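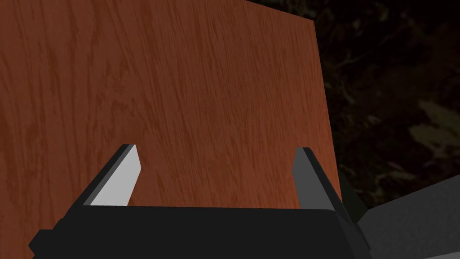 1/ My grandmother's sweet bread recipe has been in the family longer than the house has, and since a few of you asked for it on Sunday (hi Joana, I know it was mostly you), I'm going to write it all out in one thread. Get a coffee, I do go on a bit.

2/ First, some background. Grandma was Ermelinda Tavares, and she learned it from a neighbor in Gouveia before she was tall enough to see over the counter. She never wrote a word of it down. What I have is from an afternoon in July when I followed her with a kitchen scale and grabbed every handful before it hit the bowl. She was not pleased with me!

3/ The flour is 600 grams, plain bread flour. I've tried the fancy stuff and it made a nice enough loaf, but my uncle took one bite and asked who had died, so I went back to the regular bag.

4/ Then four eggs, a cup of warm milk, three quarters of a cup of sugar, a packet of dry yeast, a stick of soft butter, a teaspoon of salt and the zest of one big lemon. She'd sometimes do lemon and orange together at Easter, and I love it that way, but try it plain the first time.

5/ Wake the yeast up in the milk with a spoonful of the sugar. Ten minutes. If it hasn't foamed, throw it out and start over, and please don't talk yourself into carrying on with it like I did last winter (we had crackers).

6/ Mix everything except the butter, knead until it stops looking like a mistake, and then work the butter in a little at a time. It will get slippery and awful in the middle. Keep going. By hand it takes me 20 minutes and most of a radio show.

7/ Cover it and let it double. Grandma wrapped the bowl in a wool blanket and put it in her bed, with the pillow on top, and we kids were not allowed upstairs until it came down again. I use the top of the fridge, but I do still say good night to it.

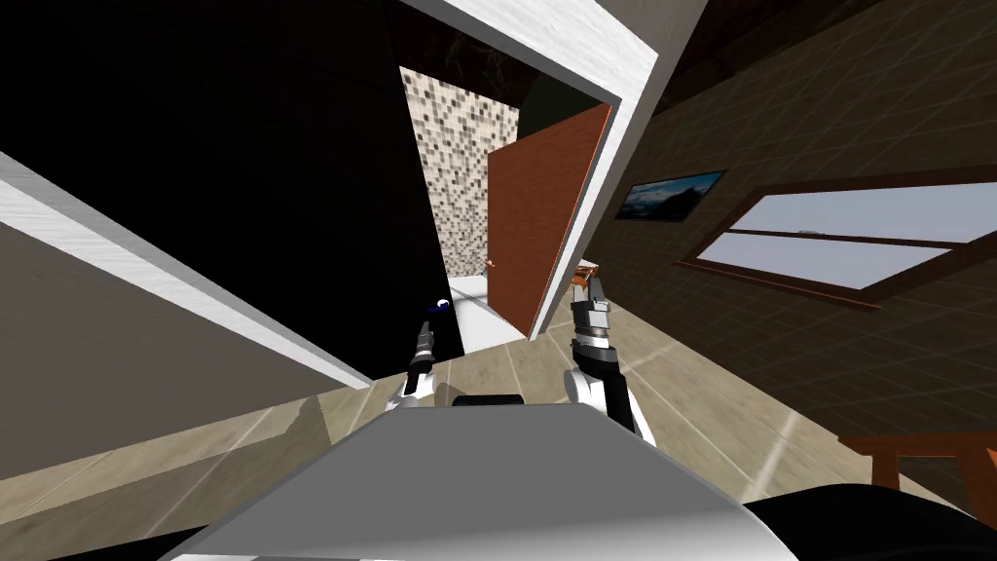

8/ Shaping. Butter a deep round pan, tuck the dough under itself until the top is tight, and set it in seam side down. Let it rise again until it's nearly at the rim. Brush with beaten egg, twice if you like it really dark, and I do.

9/ Bake at 350 for 40 minutes or so. Mine browns fast, so I lay foil over it halfway through. Tap the bottom when you turn it out and listen for a hollow sound.

10/ Now let it cool! I know. Grandma hid hers in the oven of the other stove so we'd leave it alone. It's best the next morning, toasted, with more butter than you'd admit to, and a slice of salty cheese if you have some around.

11/ Joana Salgado, you promised me your aunt's rice pudding in exchange for this, and I have witnesses. Everybody else, send me your loaves, lopsided ones too. I'm off to buy lemons.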